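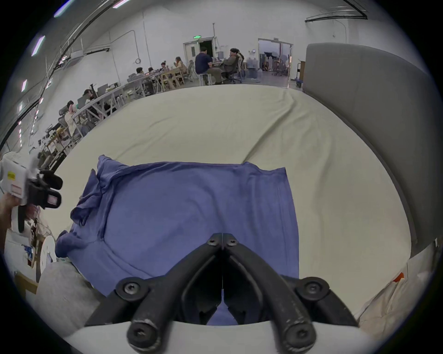
*Blue cloth on the covered folding table, gray padded partition at right.*

Visit notes, Kitunora textile care site, 2011-10-20

The tour began in the folding area, on the ground floor behind the sorting hall. Visitors sign in at the Dulach entrance and leave bags in the lockers there. Shoe covers are required past the second door.

The table is large and is used under a cream-colored sheet. The sheet had long diagonal wrinkles, and I asked whether these affect the work. The answer was that small pieces tolerate them and bed linen does not. Sheets are changed at the start of each shift.

The practice item was a blue cloth, roughly rectangular. Its right edge lay straight and most of the surface was flat, but the left side was bunched into soft folds. The site method is to clear the bunched side first, working outward from the flat part, and to make no fold until all the edges are down. Pulling from a corner is discouraged – it skews the weave on lighter fabrics.

A tall gray upholstered partition stands along the right side of the table. The same type is sold by Visser for offices. I did not get a price.

Folded pieces go to the Clistis shelving in the next room, stacked by size. Stock on the shelves was given as 3699 pieces, counted in March. Labels face the aisle. Two of the bays were closed for repainting.

The pressing room was skipped for lack of time. The tour allows five minutes there in any case, so a separate appointment would be better. Parking is on the north side; the gate closes early.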